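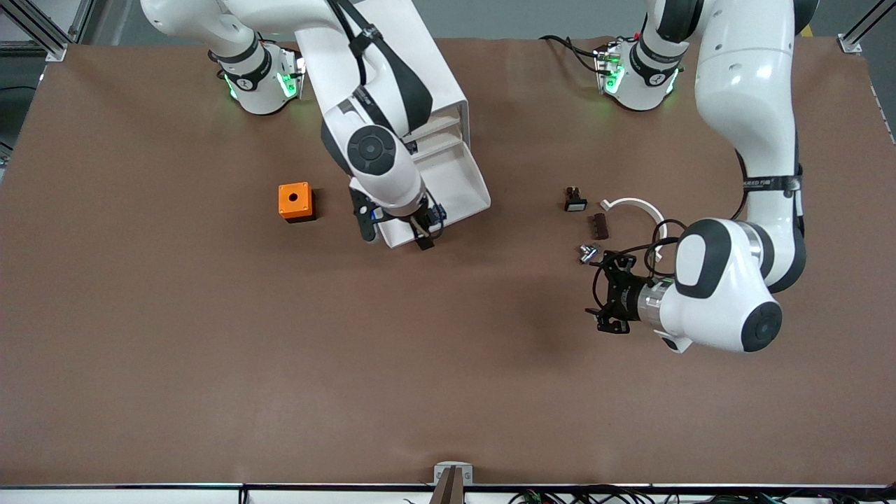 Subject: Re: [teleop] dropped episodes, Skolska cell
Date: 12 Apr 2024

On the earlier message, Gutimeo list:
> We kept 158 of 172 episodes for the push-button task. Most of
> the rejects are left arm timeouts. Should we re-record
> them or train on what we have?

Train on what you have. Before the next batch, check the leader-to-follower delay on the left side. Ours drifted after 3 hours and the operator began to overshoot on small parts — the switch was worse than the housing. Restarting the left leader node cleared it.

Also please log the start pose per episode. The Morikawa converter drops any episode without one, and it does so silently. We lost part of the September set that way.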